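How to fold a dark sweatshirt so it stays folded
Laundry basics, page 8

Thick sweatshirts take up more shelf space than anything else in the drawer, and most of that space is air. This method gives you a flat bundle that stacks.

What you need
A smooth, light-colored table. Dark fabric hides its own creases, and a white top makes the outline easy to follow. Wipe the table first. Charcoal and black pick up every crumb and bit of lint.

Step 1. Put the garment down in a heap at one side of the table and leave the rest clear. You need the open space to spread it into.
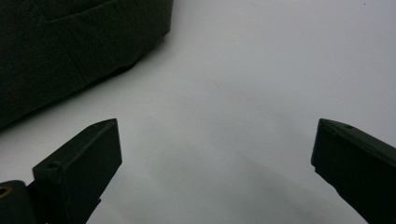

Step 2. Find the shoulders. If you can't tell front from back, feel for the neck seam and follow it out to a sleeve. Hold one shoulder in each hand and give the garment a single firm shake.

Step 3. Lay it face down. Smooth from the middle out to the sides with a flat hand. Don't pull on the cuffs - they stretch.

Step 4. Look for the side seams. They should run straight from the underarm to the hem. A seam that wanders toward the middle means the cloth is twisted underneath, so lift that side and set it down again.

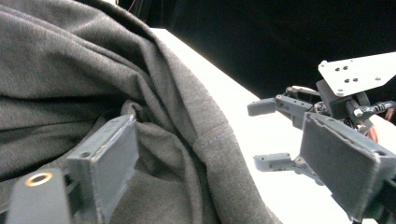 Step 5. Fold one side in to the center of the back and turn the sleeve down along the fold. Do the same on the other side.

Step 6. If there is a hood, fold it down flat onto the back. Bring the hem up to the middle, then fold once more to the neck.

Step 7. Press out the air with your forearm and turn the bundle over.

Brushed fabric is springy, and the first few will open up on you. Coralie Ellery stacks hers with the folded edge facing out, which makes it easier to pull one without upsetting the rest.

Next page: Knit sweaters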